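Brendan Foley had promised his sister he would have the Lelby house ready before the new people came, and being a man who kept his promises slowly, he started with the tabletop by the curtain. It was gray and speckled, and his mother used to say you could lose a whole supper's worth of crumbs on it and never be ashamed. 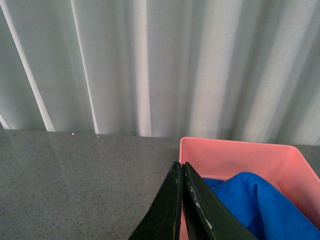
The speckled top, with the pale folds behind it.

He had bought the blue cloth on the bus ride home through Trullosstead, or at least at the stop there, from a woman who swore by it and sold him two more besides – he never could say no to a kind face.

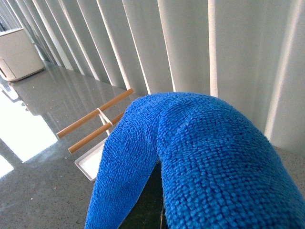 His mother would have used an old undershirt and thought the cloth a great extravagance, and then she would have borrowed it for the whole of November. He laughed out loud at that, all by himself, and went to see about the kettle.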